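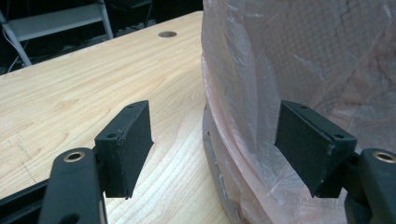 *The black fingers and pads of a gripper above a light wooden table.*

Gimville opened the gates of Bermúdez Field to the public in November, and I went. The season had been over for two weeks and the goalposts were still up. Admission was free. The club asked people to come in through the south gate, the one the visiting team's buses use on game days, and by 10 in the morning the line had reached the bus stop.

I have watched football in that building for most of my life and had never been in any part of it except the east stand and the restrooms under the east stand. The tour goes through the locker rooms, the equipment room, the press box and the tunnel, and finishes on the field. It takes a little over an hour. Groups went off every 15 minutes and mine was the third of the day.

Our guide was Soledad Valcárcel, the stadium manager. She started by telling us where the exits were. Then she gave us the history of the place, most of which was new to me. The first stand was put up on the west side and held 200 people on benches. There was no stand across from it, just a rope and a bank of grass. The east stand came later and brought the total to 2000 seats, and it has stayed there. People think it holds more than that because of the end zones, where the crowd stands behind the fence for the big games.

The home locker room was our first stop. It is narrower than I expected, with two rows of open stalls and a floor drain that has been painted over. The stalls had been cleared and cleaned for the visit. The whiteboard had been wiped too, though not very well, and two boys in our group spent the whole stop trying to read a play off it. The visitors' room is across the hall. It is the same width and about half the length, and the heater is on a timer that only the home side can set. Valcárcel told us this without any expression. A man in a Putel cap asked if it was legal. She said that Putel had inspected it and signed off on it, and that the visitors' room at Putel had no heater.

The equipment room took longer than the schedule allowed. Helmets are kept on racks by size and not by number, which surprised several people. They are taken apart at the end of the season, and the shells and face masks are checked before anything goes back on the shelf. Shoulder pads hang on pipe along the back wall. There was a strong smell of disinfectant and, under it, the smell you would expect. Visitors could try on an old helmet at the door, and most of the kids did. I tried it as well. You hear very little, and looking down at your own feet takes some work.
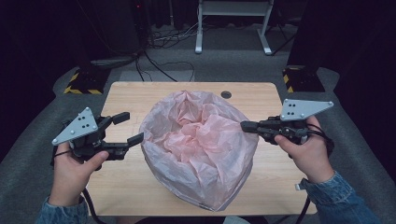

*A gripper in each hand, with a pink plastic bag standing open on the wooden tabletop between them.*

From there the tour climbs to the press box. The stairs are steep and there is no elevator, and two people in our group chose to wait at the bottom. A group member with a bad knee did go up and was sorry by the second landing.

The press box is one long room with a counter and sliding windows. The windows are opened in all weather because they fog when they are shut. The public address microphone is at one end and the scoreboard controls are at the other, so the announcer and the scoreboard operator signal each other by hand. On our visit the scoreboard was switched on and showed the final from the Putel game, 26 to 14, Gimville. The man in the Putel cap looked at it for a while and then went to the other window.

I liked the view more than I thought I would. From the east stand you see the near sideline very well and guess at the rest. From the box you can see how far apart the receivers line up, and how much of the field on the west side is worn down to dirt between the 30s. The grass will be reseeded in spring. Valcárcel said the club had priced an artificial surface twice and had not gone ahead either time. She did not give the price.

We came back down and went out through the tunnel, which is a concrete passage with a slope to it. Water runs down it when it rains and collects at the locker room end. There are sandbags stacked by the door for that. The club had the stadium speakers playing the entrance music, and people who had been talking the whole way down stopped talking and walked out onto the field in a line. 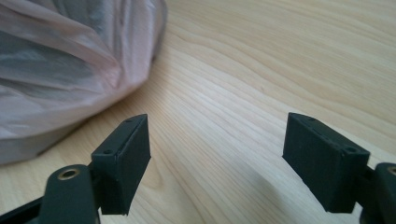

Once on the field you could stay as long as you liked. There was a kicking station at the north end with a ball on a tee at the 20-yard line. Most adults missed short. A girl in rain boots put one through off her toe, and the line behind her applauded. At midfield a few of the players were signing programs left over from the season, and there was a table for next year's tickets.

I talked for a while with Montserrat Marín, who was staffing the ticket table. She has handled season tickets for the club for nine years and could tell me my seat number before I had finished spelling my name. Prices in the east stand are going up, and prices in the west stand will stay the same. I asked about the rope section at the north end, which has been closed since the fence was damaged. She said the fence had been ordered from Brakau and would be up by the opener. She also said she had been told that last year.

The food stand was open with a short menu of hot dogs, chili and coffee. The chili ran out before noon. There was no seating near it, so people ate in the front rows of the west stand, which is in the sun at that hour and out of the wind.

A few notes for anyone planning to go next time. Parking in the south lot filled up early, and the overflow lot is a ten-minute walk along a road with no sidewalk. The equipment room is tight with a stroller. The press box stairs have a rail on one side only. Groups are limited by the size of that room, and people who came after 1 had to wait for two or three tours to go ahead of them. The club put the day's attendance at over 900.

I left by the east gate out of habit and found it locked, and had to walk back around the field to get out. They were already taking the net down behind the north goalpost.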